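## Visiting Clatcombe for the harvest supper

**Do I need to book?**
Yes please! We seat 48 at the long tables between the vines, and May bookings tend to go quickly, so do write to Pongsak Paisan in the tasting room as early as you can.

**What will we be drinking?**
Mostly our own Riesling and the rosé, with a red or two from our good neighbors at Pustmont (their Gamay is lovely slightly chilled, do try it). 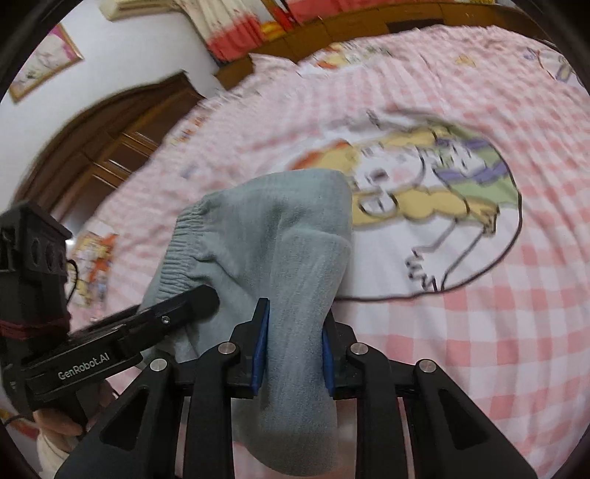
Chalerm Kaewkla pours from 7 p.m. and is happy to chat about any of them for as long as you like, which can be quite a while!

**Can I bring the kids?**
Of course, and we'll have grape juice for them. Under-twelves eat free, up to 2 per family.

**Where do we park?**
In the lower field, 200 yards past the gate.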